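Week 6 handout: Moving payroll records between systems

Vendors say an import takes minutes. Be suspicious. In the Zurkinberg case, the move from Gedine to Braretti covered 448 employees, and the import screen reported success for every one of them. Only 275 had a usable tax code. 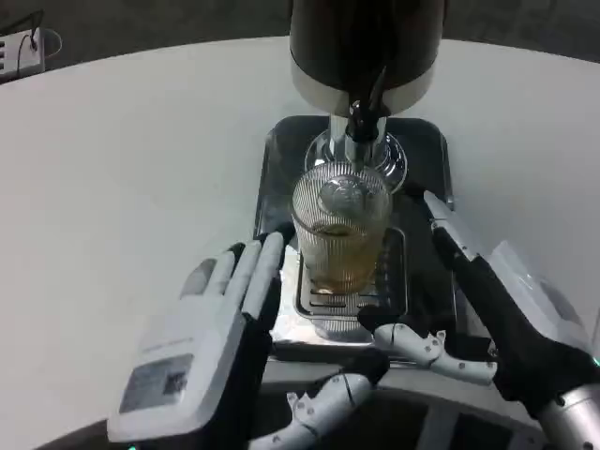 1. What "success" means

Usually, that the row was read. Braretti checks that a field has something in it. Whether the something makes sense is left to you. A start date in the pay rate column may well get through if the column is set to text.

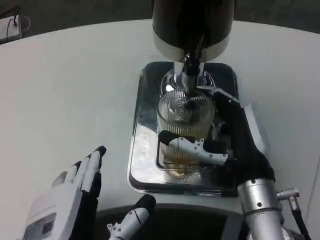

Leading zeros are the usual casualty. Open the export in a spreadsheet, save it once, and employee 00418 becomes 418. Then the old year-to-date figures have no one to attach to, and the software makes a new starter.

2. The mapping screen

Sani offers to match columns automatically. I wouldn't trust it with anything called "Rate" or "Code." It matched 18 columns in our test file and put hourly rate under overtime rate.
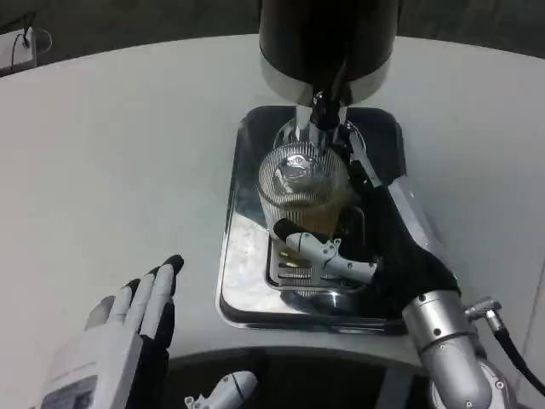 Save the mapping once you have corrected it by hand, and write down the software version. Saved mappings don't always survive an update, whatever the help page claims. 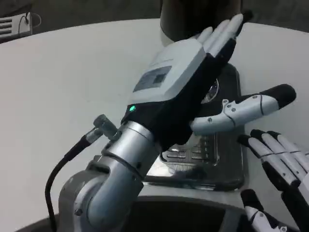 3. For Wednesday

Bring a trial import of the 80-row practice file. Compare gross pay, tax and net pay against the old system, line by line. Matching totals alone will not be accepted.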